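The quote from Tratura ran to eleven pages, and Solange Bailly read it the way she read menus in expensive restaurants, from right to left. One arm, 938 a month on a three-year lease. Gripper extra. "Onboarding," whatever that was, extra again.

"It's for the breakfast room," said Jérémie Lecomte. He had ironed his shirt for this. "The Pichon has 38 rooms. Every morning somebody clears every table by hand."

"Yes. Giorgia does. She's good at it."

"Giorgia wants to move to reception."

"Then I'll hire someone for the breakfast room. A person can also carry a suitcase."

He turned the laptop toward her anyway. The salesman, a Mr. Fragkou, had sent over material from the simulator, and Jérémie had been saving it up since lunch.
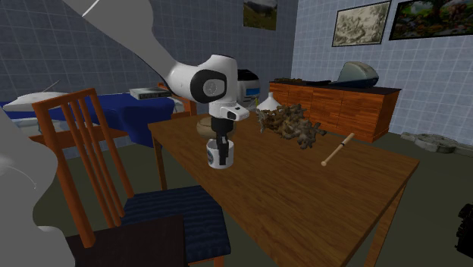
Solange had bought equipment for the hotel since before Jérémie could drive, and she had a drawer for the brochures of things that were going to change her life. The Karier dishwasher was in there, and so was the key card system that locked out a wedding party one July. She put on her glasses and leaned in. The gripper had its two fingers down inside a white mug, on a wooden table that also held a heap of what looked like driftwood. There was a bed behind it with a bright blue cover.

"Who eats breakfast next to driftwood?" she said.

"It's so the arm learns to deal with clutter."

"It has its fingers in the man's coffee."

"There's no coffee. It's computer graphics, Solange."

"So there's no mug either. What does it cost when it drops one of mine?"

He scrolled. Page nine covered breakage, in gray type, and what it said was that breakage was not covered. Page ten had a service visit at 301, travel not included, and the nearest technician worked out of Grekik, which meant a ferry.

"Ask him for a month's trial," she said. "Here, with our cups and our carpet. And the Kvam party in, all those children."

"He'll want a deposit."

"He can want one."

Jérémie wrote *trial, no deposit* on the back of the quote, and under it, smaller, *ferry?* Downstairs a tray went over, and they both listened until they heard Giorgia Martinelli laugh and start picking up the spoons.

"How much was that?" he asked.

"Spoons don't break," said Solange, and went back to page one to see what she had missed.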